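Minutes of the Olia household group, Saturday, December 31, 2022

Present: Yolanda Chambi (chair), Efraín Mosquera, Nayeli Ñahui, Fredy Flores (minutes). Excused: Elvira Bermúdez.

1. The minutes of September were approved with one correction: the towel trials were 300, not 200.

2. Can machines do the chores already? Efraín presented his reading. In his opinion folding is possible but slow, and clearing a table after dinner is still too difficult. Nayeli does not agree about the table. She asked that both opinions are written here.

3. Gripping of small objects. The members discussed the holding of a cube between two jaws, and if this helps for cups and jars.
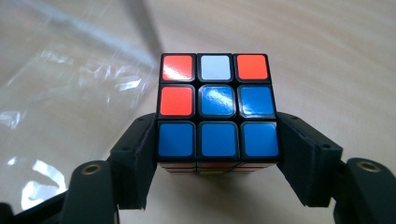
Nayeli remarked that a cube has flat sides and a wet cup has none, so she would not promise a kitchen to any person before 500 trials with dishes. Yolanda proposed 400. Accepted.

4. Efraín will write to Skakberg about the price of spare jaws.

Closed at noon.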